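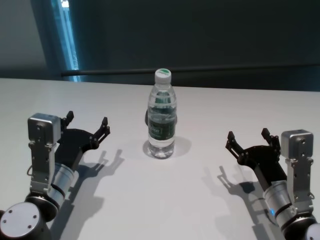
Tõnu Hunt wrote to us after last year's walk to say that he had trained for the hills, bought new boots, read every page of the route notes, and still came unstuck on the second afternoon because he hadn't drunk nearly enough. Could we please put more about water on this page, he asked, and put it near the top? We could, and we have. Thank you, Tõnu, and see you in September!

Jaltent Ridge Walk: your questions

How long is the walk?

It takes 3 days, hut to hut, starting at Trirkora village and finishing by the lake at Jõgi. The middle day is the longest and has the best views of the lot. If the weather is kind you will see right across to the coast from the top, and I still get a lump in my throat every time.

How high does it go?

The top of the ridge is at 3000 feet. There is no scrambling, but the last pull up from the Merkonetti hut is steep and stony, and it goes on longer than it looks from below. Take it slowly and stop for the view as often as you like – everyone else does.

How much water should I carry?

Set off with two litres each morning. Both huts have taps, and there is a spring an hour beyond Merkonetti which has never been dry when I've passed it. Between the spring and Jõgi there is nothing at all, so fill everything you own. Drink little and often, and have a good big mug of something before you leave the hut.

Bottle or bladder?

Whichever you will really drink from. Bladders are lovely on the move, but you can't easily see what you have left, and a leak soaks your sleeping bag. Plenty of our regulars carry ordinary bottles in their side pockets and get along just fine.

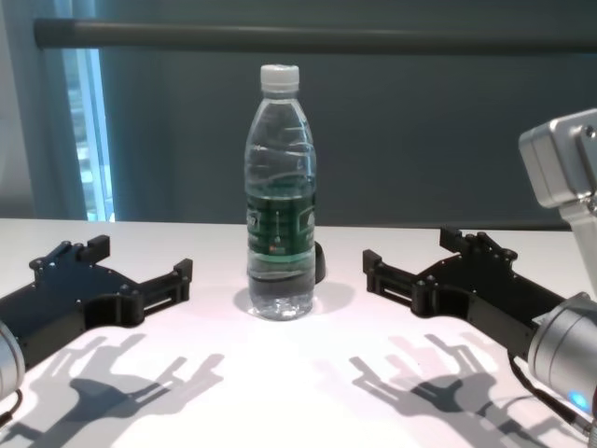
Is the spring water safe to drink?

Treat it first, with a filter or tablets. There are sheep on the slopes above, and although many of us have drunk it straight from the pipe over the years, we can't promise you the same luck. Hut taps are fine as they are.

What do we eat?

Supper and breakfast are included at both huts. Supper at Merkonetti is usually a thick bean soup with more bread than you thought you could manage, and then there is cake. Packed lunches can be ordered the night before (put your name on the sheet by the kitchen door before 8 p.m. or you'll be living on biscuits). Vegetarian and vegan meals are no trouble, only tell us when you book.

How fit do I need to be?

If you can walk for 6 hours with a rucksack and get up and do it again the next morning, you'll be all right. Long local walks are the best training there is, and they're a joy in themselves. Wear the boots you mean to bring!

What should I bring?

Boots that have been worn in, a waterproof coat and trousers, a warm hat even in summer, a sheet sleeping bag, a head torch and some cash for the huts. Bring a small treat to share as well. Someone once carried a whole fruit loaf up the ridge and was very popular.

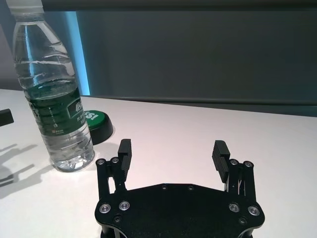 Pack the heavy things close to your back and fairly high up, with food and water where you can reach them without taking the rucksack off. Then walk up and down your stairs a few times with it on. If something digs in at home, it will dig in far worse by the first stile, so take it all out and start again. Leave the spare jeans behind.

Can I bring my dog?

Dogs are welcome on the path, on a lead, but can't sleep in the Merkonetti hut. The campsite next door takes them, and it's a beautiful spot to wake up in.

What happens if the weather turns bad?

We decide at breakfast. There is a lower path through the woods which misses out the top and comes back to the main route before Jõgi. It's a lovely walk too – mossy and quiet, with a fine waterfall halfway.

How do I book?

Fill in the form on the bookings page and quote walk number 3813. Places are held once the deposit reaches us, and the kit list and bus times will come to you by email.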